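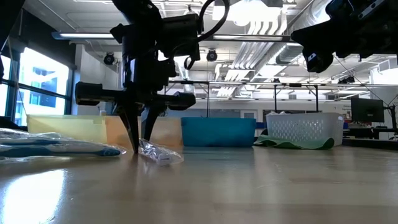 Battery registration is the procedure by which a replacement battery is reported to the vehicle's energy management system. On vehicles equipped with a battery sensor, the control unit adjusts the charging rate according to the age and capacity of the battery it believes is installed. If the new battery is not registered, the alternator may continue to charge it as though it were worn, and its service life may be reduced. The procedure on this page applies to the Bamell diagnostic tablet used with the standard vehicle interface. The technician should clear a flat surface near the vehicle before beginning and keep the terminal nuts and the vent tube clip together. A small clear plastic bag, such as the crumpled one on the wooden tabletop, is adequate for this purpose and can be labeled with the work order number.

Required equipment

Bamell diagnostic tablet, charged to at least half capacity
Vehicle interface and OBD cable
Stabilized power supply
Replacement battery with a legible type label
Protective gloves and eye protection

Before starting

Confirm that the tablet software is at version 7 or later. Earlier versions read the battery data on most vehicles but do not write it. The version number is shown under Settings, then System Information. If an update is needed, connect the tablet to a wireless network, select Update All and allow the tablet to restart. Do not begin an update while the tablet is connected to a vehicle.

Record the details printed on the label of the replacement battery: the capacity in amp-hours, the battery type (flooded, EFB or AGM) and the serial number, if one is given. These details are difficult to read after the battery has been installed and the cover refitted.
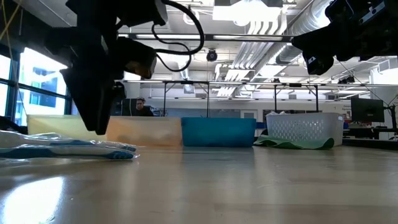
Procedure prepared by Maya Atallah
Technical review: Demyd Ivanyshyn
Published February 16, 2018

Registering the battery

1. Install the replacement battery and tighten the terminals to the torque given in the vehicle service manual. Connect the positive terminal first.

2. Connect the stabilized power supply to the designated jump points under the hood. Do not clamp the supply directly to the battery sensor on the negative terminal.

3. Plug the vehicle interface into the OBD port and switch the ignition on. The engine must remain off.

4. On the tablet, select Diagnostics and allow the vehicle to be identified automatically. If identification fails, enter the VIN by hand.

5. Open Service Functions, then Battery Management. The screen displays the capacity and type currently stored in the vehicle.

6. Compare the stored values with the label. If both match, select Register Replacement and proceed to step 8.

7. If either value differs, select Change Battery Data first. For example, where an AGM battery of 84 amp-hours is being installed in place of a smaller flooded battery, both the capacity and the type must be changed. Confirm each entry separately.

8. Wait for the completion message. Writing may take up to nine minutes on some vehicles - the tablet must not be disconnected during this time.

9. Switch the ignition off, close and lock all doors, and allow the vehicle to enter sleep mode.

After registration

Switch the ignition on again and run a full system scan. Low-voltage fault codes stored while the battery was disconnected are normal and may be cleared. A code that returns immediately should be investigated before the vehicle is released. The window limits, clock and steering angle sensor may also need to be reset - consult the service manual for the model concerned.

If the message "Function Not Supported" appears at step 5, check that the correct model year was selected. Vehicles without a battery sensor do not require registration. For all other cases, save the session report and submit it to technical support, quoting procedure 3692.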